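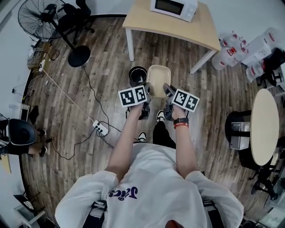 Doker drain and bin cleaner, 2 litre bottle
Reviewed 05/04/2018

I've been using this since March and I'm a bit of a convert! Our kitchen sink had a smell I couldn't shift with bleach or soda crystals (and I'd tried plenty of both), so when Yupin Suksawat at the hardware shop in Albridge suggested an enzyme one I thought, go on then.

You pour a capful down last thing at night and leave it alone till morning. It took 2 goes before the whiff went, and the food bin has come up lovely too. Didn't do much for the shower drain, mind – that was mostly hair.

Grumbles: the cap dribbles, and the pine scent is strong. I'd also like a smaller bottle for under the sink. Four stars, and I've already bought another.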